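Stock Resets at Pudport General Store
Lutfa Ekanayake, Retail Studies, 1/28/21

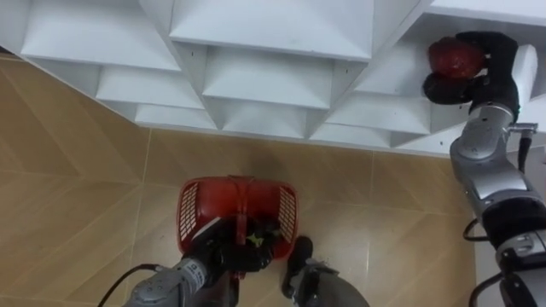
Our group tracked how often Pudport reordered its seasonal lines before and after the June reset. The manager, Sutrisno Yeoh, gave us 1479 order records covering 19 product categories. We sorted these by supplier - mostly Fesport and Semwal. Open compartments like those in the white shelving unit make low stock easy to spot, so we coded open and closed displays separately. Late orders fell from 77 to 10.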